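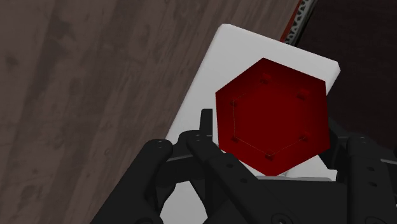
Wer sein Spielzeug teilt, lernt nur, dass alles von anderen kaputt gemacht wird, meinte Mareike Heitmann, als ich zum ersten Mal von der Spielzeugleihe in unserem Viertel erzählte. Ich habe lange über diesen Satz nachgedacht und bin nicht einverstanden.

In dem Haus, wo ich aufgewachsen bin, gehörten die Bausteine dem ganzen Hof. Man fragte am Abend, bei welcher Familie die Kiste steht, und dort holte man sie am nächsten Tag ab. Als ich nach Deutschland kam, wunderte ich mich über die vollen Kinderzimmer. Meine Tochter ist 8 Jahre alt und besitzt mehr Sachen, als ich damals mit allen Nachbarkindern zusammen hatte. Mit den meisten spielt sie vielleicht zwei Wochen.

Die Leihe heißt Abera und hat im Mai wieder geöffnet. In den Regalen liegen etwa 107 Spiele, Puzzles und Baukästen, und man darf zwei davon mit nach Hause nehmen. Natürlich fehlt manchmal ein Teil. Bei einem Steckspiel war es ein ganzer Beutel mit Rädern, und wir haben es trotzdem den ganzen Monat behalten. Meine Tochter baute eben Schlitten anstatt Autos.

Mahlet Derese hat mir widersprochen, und ihr Einwand scheint mir ernster als der von Mareike. Ein Kind, sagt sie, braucht auch etwas, das es nicht zurückgeben muss. Darin hat sie recht. Der alte Stoffhase wird bei uns nicht verliehen, und ich möchte auch keinem anderen Kind seinen Hasen wegnehmen. Aber ein Baukasten ist kein Hase. Man baut damit, man wird fertig, und dann liegt er unter dem Bett.

Mich stört, dass wir das Kaufen für die natürliche Form der Liebe halten. Vor jedem Geburtstag bekomme ich Anrufe, was man dem Kind schenken kann, und wenn ich sage, es braucht nichts, ist man ein wenig beleidigt. Ich verstehe das, ich komme selber auch nicht gern mit leeren Händen. Man könnte aber einen Jahresbeitrag für die Leihe schenken, oder einen Nachmittag, an dem man sich dazusetzt und mitspielt. Diesen Wunsch schreibe ich dieses Jahr auf die Einladung.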